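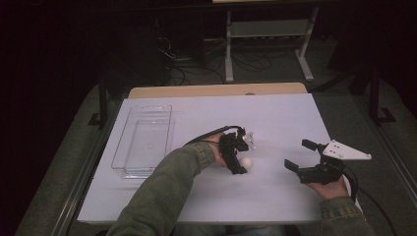

COMMUNIQUÉ DE PRESSE

Port de Koppel : l'association Stirkine demande à voir avant de croire

Cusness, mars – L'association Stirkine, qui regroupe des plaisanciers et des candidats à une place d'amarrage au port de Koppel, prend acte de l'annonce faite jeudi par la régie portuaire. Les anneaux qui se libèrent ne seront plus attribués selon l'ancienneté sur la liste d'attente, mais par un tirage au sort confié à la société Wodura. La régie parle d'une « procédure moderne, équitable et transparente ». L'association veut bien examiner les trois adjectifs, à condition de recevoir les documents qui permettraient de le faire.

La liste d'attente de Koppel compte 2656 inscrits. Certains attendent depuis plus de dix ans et ont payé chaque hiver leurs frais de renouvellement, sur la foi d'un règlement qui leur promettait un rang. Ce rang disparaît du jour au lendemain. La régie assure que les plus anciens bénéficieront d'une « pondération favorable », dont ni le barème ni le mode de calcul ne figurent dans le dossier remis aux usagers.

« On nous explique que le hasard est plus juste que l'ordre d'arrivée. C'est une opinion, elle se discute, mais alors qu'on la discute », déclare Esther Kaijage, présidente de Stirkine. « J'ai lu la note de présentation deux fois. Je n'y ai trouvé ni le texte du nouveau règlement, ni la date à laquelle il aurait été adopté. »

L'association s'étonne aussi du calendrier. Le premier tirage ne porterait que sur sept places, toutes situées au ponton nord, le plus exposé au clapot et le seul à ne pas avoir de bornes électriques. Les emplacements du bassin intérieur, de loin les plus demandés, restent hors du dispositif « pour des raisons techniques ». Interrogée sur ces raisons, la régie a renvoyé à une réunion ultérieure. Celle-ci n'est toujours pas fixée. 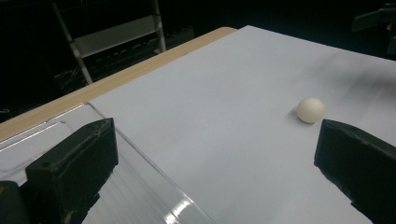 Reste la question du contrôle, la plus sérieuse aux yeux des adhérents. Wodura propose un tirage entièrement informatique, effectué dans ses bureaux, dont le résultat serait transmis à la régie par courriel. Aucun huissier n'est prévu, et les candidats ne pourront pas y assister. Les défenseurs du projet jugent les anciennes méthodes poussiéreuses. Une petite boule blanche posée sur une surface blanche, comme sur la photo ci-dessus, n'a certes rien de spectaculaire, mais n'importe quel inscrit peut la regarder et dire si elle est là ou non. Stirkine n'est pas attachée aux boules plus qu'à autre chose. Elle demande un procédé que l'on puisse suivre des yeux, ou à défaut un programme que l'on puisse relire.

Povilas Bite, membre du bureau et inscrit sur la liste depuis l'achat de son voilier, se dit peu convaincu par les garanties avancées : « Le prestataire certifie que son système est fiable. Je ne vois pas très bien ce qu'il pourrait certifier d'autre. »

Le coût de l'opération laisse également perplexe. Chaque séance serait facturée environ 3000 euros à la régie, donc en définitive aux usagers, dont les redevances ont déjà augmenté l'an dernier. Tenir la liste par ancienneté occupait jusqu'ici un agent quelques heures par mois. La régie évoque des « économies à moyen terme » – sans chiffre, et sans dire ce qu'elle entend par moyen terme.

Stirkine ne défend pas pour autant l'ancien système les yeux fermés. Ieva Kazlauskienė, qui suit le dossier pour l'association, rappelle que des anneaux ont longtemps changé de main avec le bateau, au mépris du règlement, et que des coques à l'abandon occupent encore le bassin intérieur. Un tirage au sort ne réglera ni l'un ni l'autre de ces problèmes. Un recensement des bateaux qui ne naviguent plus aurait, selon elle, libéré davantage de places.

L'association demande à la régie :

– la publication du règlement complet et du barème de pondération ;
– la communication du contrat signé avec Wodura ;
– la présence d'un huissier et l'ouverture des séances aux candidats ;
– le report du premier tirage tant que ces pièces n'auront pas été fournies.

Un courrier en ce sens a été adressé à la direction du port. Faute de réponse, Stirkine se réserve la possibilité de contester la procédure devant le tribunal administratif.

Contact presse : Triin Zariņš, association Stirkine, Cusness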